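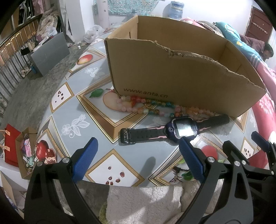
False grip

False grip is the name most of us in household robotics use for a fault where a gripper reports that it's holding something when it isn't, or when it's holding the wrong thing. You'll also see it called a phantom hold or a ghost pick. I've been fixing these for a living since my apprenticeship, so I've written most of this entry from the bench, and other editors are welcome to tidy me up.

How it happens

A two-finger gripper usually decides it has a grip by looking at two numbers: how far the fingers have closed, and how much current the motor is drawing. If the fingers stop early and the current climbs, the controller says "got it" and moves on. Fair enough for a coffee mug. But the fingers can also stop early when a linkage pivot is dry, when a soft pad has peeled and bunched up, or when they've pinched a fold of tablecloth along with whatever was sitting on it — and the numbers look just about the same.

Thin, flat things are the worst for it. A watch with its strap laid out gives the pads next to nothing to close on, so they tend to skate over the case and meet the cloth. Strings of beads are a headache of a different sort (my least favourite job, if you're asking!). The pads catch two or three beads, the rest of the string stays slack, and then a bead rolls out and the closing force drops in one go.

The Tjoa case

The one everybody brings up is the Tjoa sorting gripper, a small tabletop unit sold by Restness for tidying up around the house. In February, Saodah Goh was testing one on mixed trinkets when it logged 19 good picks in a row. Only four of those objects had left the table. The arm had been carrying nothing across to the box and very politely opening its fingers over it.

Ubaldo Greco pulled the gripper apart and found the left pad had lifted at its lower corner. Every time the fingers closed, the loose corner folded under and propped them open by two millimetres, and that was enough to fool the position check. The current limit had been set at 800 milliamps, which the folded pad reached quite happily by itself. I had the same unit on my own bench later and could make it do the trick on command with a sliver of rubber.

Is it dangerous?

Mostly it's a nuisance, but I wouldn't wave it off. A controller that believes it's holding something may keep squeezing, and if that something is a fingertip you'll know all about it. There's also the late drop, where a half-caught object comes loose at full arm speed. Ravinder Bergeron argues that the late drop should be filed as its own fault. I don't agree, but plenty of people do.

Fixes

Re-glue or replace the pads first. After that, run the gripper closed on nothing at all and write down where it stops, then compare that with the figure from when it was new. Savora grippers do this check at start-up and refuse to run if the reading has drifted, to the great annoyance of anyone in a hurry. Others add a short lift-and-look step, with a camera near the wrist checking that the object's colour and outline came up with the fingers. It's slower, and it struggles with see-through things, but I've yet to meet a ghost pick that got past it twice.

See also: Slip detection; Pad wear; Plinum test set

Last edited 28 Jul 2023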